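Zonstead Quiet Spots - Final Report
6 March 2020

Our project began with a simple complaint: there is never a good place to study in Zonstead! We wanted to know how loud our usual spots really are, so we spent February taking sound readings in 12 places on and near campus, from the Fenix Library to the coffee bar on Olaniyan Street.

We made 495 readings in all, each lasting a minute, and wrote down the time and the weather too. The second floor of the library was the quietest by far. What surprised us was the Matance Hall stairwell - we had expected echoes and slamming doors, but between 8 and 9 in the morning it was nearly as calm as the reading room.

The coffee bar was the loudest, mostly thanks to the grinder. Several of us still like working there, so loudness is clearly only part of the story. We would love to repeat this in the fall with a short survey added, and maybe try the workshops, where sound levels jump around a lot more.
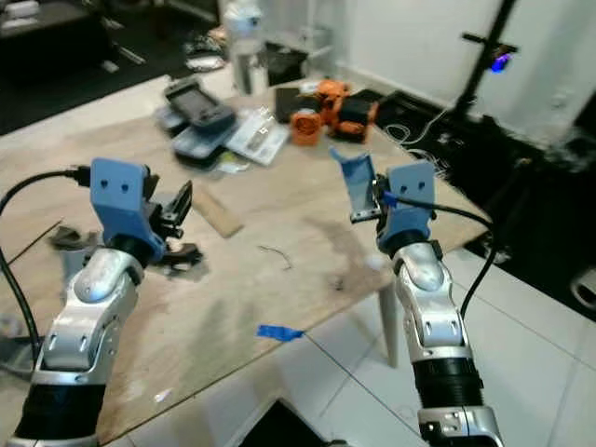
Figure 1. Two arms with blue grippers at a light wooden tabletop.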